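3.2 Tischflächen mit gemischtem Inhalt

Im vorigen Abschnitt wurden Haushalte beschrieben, in denen ein Tisch nur einem Zweck dient. In der Mehrzahl der von uns betrachteten Fälle war dies anders. Auf derselben Platte standen Dinge, die zu verschiedenen Tätigkeiten gehören und die auch verschieden lange dort bleiben. Wir nennen solche Flächen im Folgenden gemischte Tischflächen. Der Begriff lehnt sich an die Arbeit von Husar und Rissanen an, welche ihn jedoch enger fassen und nur auf Küchentische anwenden.

Für die Beschreibung unterscheiden wir drei Klassen. Zur ersten Klasse gehören Dinge, die ihren Platz auf dem Tisch haben und beim Aufräumen dort bleiben sollen, zum Beispiel eine Topfpflanze oder eine Lampe. Zur zweiten Klasse gehören Behälter mit ihrem Inhalt, die man als eine Einheit bewegt. Zur dritten Klasse gehören Textilien, also Geschirrtücher, Handtücher und Servietten. Diese Einteilung wurde von Mal-soon Na vorgeschlagen und nach der ersten Erhebung im Februar nicht mehr geändert. Geschirr und Papier wurden gesondert erfasst und sind in Abschnitt 3.4 behandelt.

Die Textilien verdienen dabei eine eigene Betrachtung. Ein Behälter hat eine feste Form, und wer ihn wegstellt, muss nur einen Ort für ihn finden. Ein Tuch dagegen hat zwischen Gebrauch und Ablage mehrere mögliche Zustände: zerknüllt, ausgebreitet, einmal gefaltet, vollständig gefaltet. Unsere Teilnehmer waren sich nicht einig, ab welchem Zustand ein Tuch als aufgeräumt gilt. Von den 18 befragten Personen hielten 12 ein einmal gefaltetes Handtuch auf dem Tisch für ausreichend, während die übrigen verlangten, dass das Tuch die Fläche ganz verlässt. Ein zerknülltes Tuch wurde von allen Befragten als Zeichen einer nicht abgeschlossenen Tätigkeit verstanden, auch dann, wenn die restliche Fläche geordnet war.

In Abbildung 4 sind alle drei Klassen auf einer hellen Holzplatte vertreten. Der Kaktus in seinem weißen, sechseckigen Topf fällt in die erste Klasse, der durchsichtige Kunststoffbehälter mit Spielzeuglebensmitteln in die zweite und das graue Handtuch in die dritte. Die Anordnung enthält nur wenige Dinge. In einer Vorstudie mit dichter belegten Tischen hatten die Teilnehmer vor allem über die Menge gesprochen und kaum über die Zugehörigkeit der einzelnen Dinge.

Die Urteile zum Kaktus waren einheitlich. Er wurde als Teil der Einrichtung betrachtet, und seine Stellung nahe der Mitte wurde nur von einer Teilnehmerin bemängelt, weil man den Tisch so nicht gut abwischen könne. Beim Behälter gingen die Meinungen stärker auseinander. Ein Teil der Befragten betrachtete ihn als bereits aufgeräumt: Die Erdbeeren und die übrigen kleinen Teile liegen ja zusammen an einem Ort, und dieser Ort hat eine Wand. Ein anderer Teil ordnete ihn dem Spiel zu und wollte ihn in ein Regal oder in ein Kinderzimmer bringen. Dass der Inhalt von außen erkennbar ist, scheint hier eine Rolle zu spielen. Bei undurchsichtigen Behältern, die wir in der Vergleichsreihe aus Ollen verwendet haben, wurde die Frage nach dem Zweck des Inhalts deutlich seltener gestellt.

Auffällig ist ferner die Reihenfolge, welche die Teilnehmer für das Aufräumen angaben. Fast immer wurde das Handtuch zuerst genannt. Als Begründung diente meistens seine Ausdehnung: Es nimmt mehr von der Platte ein, als es im gefalteten Zustand tun würde, und sein Entfernen verändert den Eindruck des Tisches am stärksten. Sorin Anghel hat bei der Durchsicht der Protokolle darauf hingewiesen, dass diese Begründung auch von Personen gegeben wurde, die in ihrem eigenen Haushalt nach einer anderen Reihenfolge vorgehen. Zwischen der berichteten und der ausgeübten Praxis ist also zu unterscheiden. Wir kommen in Abschnitt 5 darauf zurück.

Eine Einschränkung betrifft die Auswahl der Gegenstände. Spielzeuglebensmittel stehen zwischen zwei Bereichen, nämlich der Küche und dem Spiel, und es ist möglich, dass echte Früchte in demselben Behälter andere Urteile hervorgerufen hätten. Ionuț Sima bereitet hierzu eine Wiederholung mit Haushalten in Munteanu vor. Außerdem wurde die Größe der Platte nicht variiert. Auf einem kleineren Tisch könnte auch die Pflanze als störend empfunden werden, was die Grenze zwischen der ersten und der zweiten Klasse verschieben würde.

Für die Auswertung in Abschnitt 4 wurde jede Nennung genau einer Klasse zugeordnet. In Zweifelsfällen, insbesondere bei Behältern ohne Deckel, entschied die Mehrheit der drei Kodierenden.

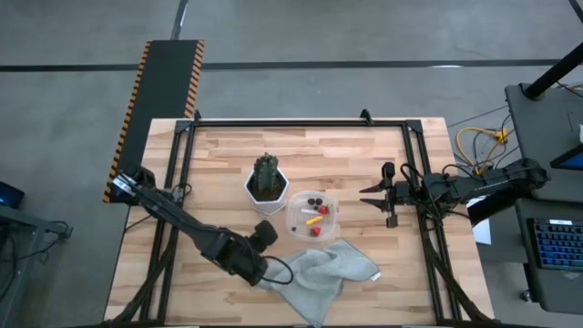
Abb. 4: Gemischte Tischfläche mit Topfpflanze (Klasse 1), Behälter mit Spielzeuglebensmitteln (Klasse 2) und zerknülltem Handtuch (Klasse 3).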